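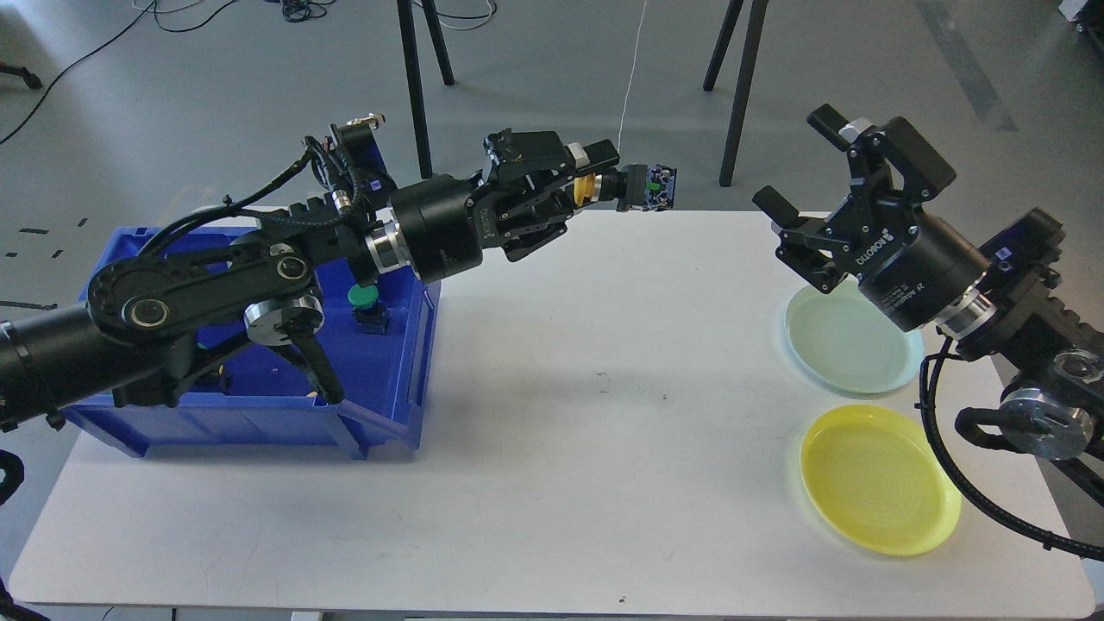

La cellule Irik : un bouton-poussoir jaune tenu par la pince gauche, la pince droite ouverte, les assiettes de dépose à droite de la table.

Trinidad Zabala arrive à l'atelier de Trornulbridge vers sept heures, avant tout le monde, et elle ne branche rien. Elle commence par poser la main à plat sur la table blanche et par appuyer aux quatre coins. « Si ça bouge, même très peu, je règle les pieds et je recommence. J'ai perdu une matinée entière, en mars, à chercher une erreur dans le programme alors que la table penchait ! »

Irik est la cellule dont elle a la charge : deux bras noirs montés face à face, un bac bleu à gauche, des assiettes en plastique à droite. Le bras gauche prend un bouton-poussoir dans le bac et le présente au-dessus de la table, le bras droit vient le saisir et le pose dans l'assiette de sa couleur, jaune avec jaune, vert avec vert. Dit comme ça, c'est enfantin. Elle rit quand on le lui fait remarquer. « Oui, mes neveux trient plus vite. Mais passez un objet d'une main à l'autre les yeux fermés, avec des gants de ski, et on en reparle. »

Ce qui la passionne, c'est le passage de main en main. Tout l'entretien de la cellule tourne autour de ce moment. Les deux bras ont chacun leur repère, leur propre idée de l'endroit où se trouve le milieu de la table, et ces deux idées s'éloignent l'une de l'autre au fil des jours. Une vis qui se détend, un câble qui tire sur un poignet, quelqu'un qui passe le balai un peu trop fort. Elle refait donc le recalage toutes les 121 prises, un chiffre qu'elle a trouvé en regardant ses courbes d'erreur dans Orkine, le logiciel maison qui pilote l'ensemble. « On m'a proposé d'arrondir à cent. Pourquoi pas, mais la courbe disait 121, alors j'ai écrit 121. »

Pour recaler, elle fait descendre chaque bras sur une pige posée au centre de la table, note l'écart, corrige dans Orkine et remonte. Puis elle lance une présentation à vide, les pinces vides, à vitesse réduite. C'est son moment préféré. « Les deux poignets s'approchent, ils s'arrêtent l'un devant l'autre, et on sait tout de suite. Quand c'est bon, c'est très beau à voir, je ne m'en lasse pas ! »

Vient ensuite la question de la prise elle-même. Un bouton-poussoir n'a rien d'un cube : une tête ronde, un corps plus anguleux derrière, et entre les deux un changement de diamètre qui ne demande qu'à faire basculer la pièce. À gauche, les doigts doivent serrer assez pour que rien ne tourne et laisser pourtant de la place à la pince d'en face.
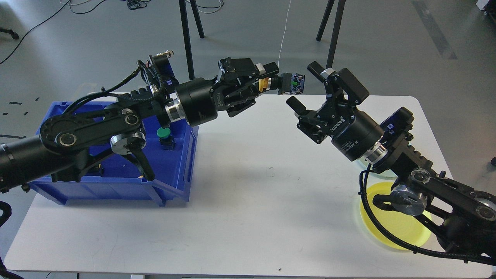
« Le secret, c'est l'horizontale, poursuit-elle. Si le bouton est présenté bien couché, le corps tourné vers l'autre bras, la pince droite n'a plus qu'à avancer et à refermer. S'il pique du nez, elle attrape un coin, et là, soit il glisse, soit il part en travers et on le retrouve à côté de l'assiette. » Elle a donc ajouté une attente avant la fermeture : 700 millisecondes pendant lesquelles les deux bras restent immobiles, le temps que les vibrations s'éteignent. Les premiers essais se faisaient sans cette pause. Elle préfère ne pas en donner les résultats.

La pince droite est une Robotiq à deux doigts, et Trinidad Zabala en parle comme d'autres parlent d'un bon vélo. Elle essuie les patins au chiffon sec chaque matin, à l'alcool quand ils commencent à briller. Elle vérifie le jeu en pinçant une bande de papier : si le papier sort en tirant doucement, elle démonte. À gauche, même traitement, avec en plus un tour de clé sur les vis des doigts. Elle trace un trait de peinture à cheval sur la tête de vis et le doigt, et quand les deux moitiés du trait ne s'alignent plus, elle sait où regarder.

Et les câbles ? Elle lève les yeux au ciel, ravie qu'on pose la question. « Ah, les câbles ! C'est la moitié du métier. » La plus longue panne d'Irik est venue de là. Le bras droit s'arrêtait au hasard, trois fois dans la matinée puis plus du tout pendant deux jours. Elle a changé un connecteur, relu les journaux, soupçonné l'alimentation. C'est en faisant bouger le poignet à la main, machine éteinte, qu'elle a senti un point dur : la boucle était trop courte et tirait sur la prise dans une seule position, celle de la dépose au bord de la table. Le câble neuf est venu de chez Aguirre, plus souple, et elle a laissé une boucle généreuse. « C'est moins joli, ça traîne un peu, et les visiteurs me demandent toujours si je vais ranger. Non ! La boucle, elle travaille. »

Depuis cette réparation, le compteur d'Orkine affiche 1422 passages, dont 784 boutons verts. Les jaunes sont moins nombreux parce qu'une partie du lot a servi aux réglages et que les têtes ont fini rayées. Elle les garde dans une boîte pour former les nouveaux, qui ont le droit de les faire tomber autant qu'ils veulent.

Elle a aussi ses petites habitudes autour de la cellule. Le bac bleu se pose toujours l'échancrure vers l'avant. Les assiettes se lavent à l'eau tiède, jamais au solvant, qui les trouble. Et avant chaque reprise, on regarde le sol, les pieds des trépieds surtout, qu'un coup de chaussure suffit à décaler.

La suite est déjà sur son carnet. Elle voudrait que le bras droit puisse, à son tour, présenter la pièce au gauche, pour retourner un bouton mal orienté sans le reposer. « Il faudra tout reprendre, les trajectoires, les attentes, sans doute encore la longueur des câbles. J'ai hâte ! » Elle regarde l'heure, attrape son chiffon et retourne aux patins de la pince droite.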